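Search reviews
Storage & Workroom

Morkine large grey bin — review after a summer of use
Shirin Shahbazi
34 shares

The Morkine is sold as the last storage bin you'll need, which is a bold thing to say about a grey rectangle with no lid. I paid £43 for mine from Justero in June, and the listing had so many five-star ratings that I nearly bought something else out of spite.

It lives on the worktable. The maker suggests the floor, but I'm not bending down all day to reach small parts, and the table takes the weight well enough. Be warned that it is large. Measure your table first, then picture having a lot less of it.

My main grumble is the walls. They slope, so the floor of the bin is a good deal smaller than the opening, and the opening is the measurement Morkine puts in bold. Square boxes won't sit flush against the sides and you end up with a wedge of wasted room all the way round. On the other hand, the slope does make it easier to scoop things out of the corners. I'd have taken the extra space.
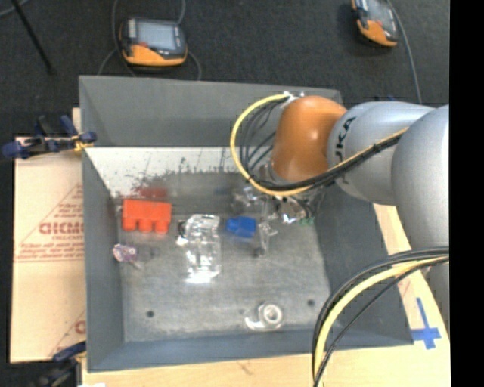
Then there's the finish. "Scuff-resistant", says the label. I'd like to know what they tested it with — slippers, perhaps. The floor marks, the marks are there for good, and a grey bin turns out to be quite good at showing them. I tried washing-up liquid and then a stiff brush, and neither made much odds. If you keep fabric or paper in yours you may never notice. I keep metal bits in mine.

Strength is harder to moan about. Yamuna Chettiar has the older Seyoum bin, which cost her £12, and she says the sides bow when it's full. The Morkine's don't, at least not with anything I've put in it. Whether that is worth the difference in price I really can't say. Hers is scratched as well, and she minds less.

The matching lid is sold separately and was out of stock each time I looked, so I can't tell you if it fits.

Three stars. I'll keep using it, but I won't be buying the second one the leaflet says I need.

210 people found this review helpful
12 comments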